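Small tips for the student room and the shared kitchen

I collected these tips during my two semesters in the exchange program in Derport. Before I came I read everything about credits and deadlines, but very little about how to live in a room with one desk and a kitchen for 4 people.

The desk

If your desk is also your dinner table, wipe it before you open the laptop. Use a soft cloth, a little warm water and one drop of dish soap, then dry it with a second cloth. Wipe along the grain. Do not put a hot pot directly on wood, also not "only for a minute." A folded towel is enough if you do not own a trivet.
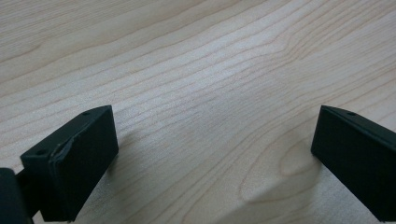 Light wood with a curved figure in the grain.

For a white ring from a cup, my neighbor Wolfram Schwerdtfeger puts a dry cotton cloth on it and passes a warm iron over for a few seconds, without steam. Try first in a corner. On my desk it needed 2 times.

The kitchen

Write your name and the day on everything in the fridge. In our house, food without a name is thrown away on Monday evening. Masking tape holds better than paper stickers, and it comes off in the wash.

Rice is the cheapest dinner before exams. Cook a double portion, let it cool quickly on a flat plate and put it in the fridge within one hour. Eat it the next day.
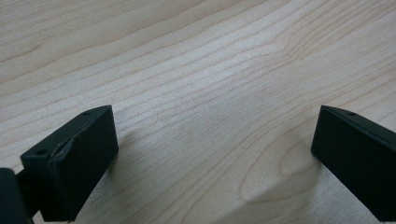
Buy spices together with your housemates. One small jar of paprika is more than one person uses in a semester, and in October all the new students buy the same one.

Laundry and moving out

The machines in the Kasten building are free early in the morning, before the first lectures. Take your clothes out at once and hang the shirts on hangers, so you do not need to iron them.

Begin to give away kitchen things two weeks before your departure. Gunther Stüber from the floor below took my pans and my drying rack. Take photos of the room after cleaning, also inside the oven, and keep them until the deposit is paid back. 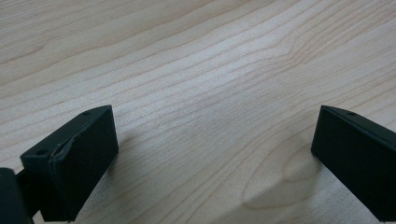

Pale wood, with the grain running on the diagonal.

If a drawer sticks, rub a piece of dry soap or a candle on the runners.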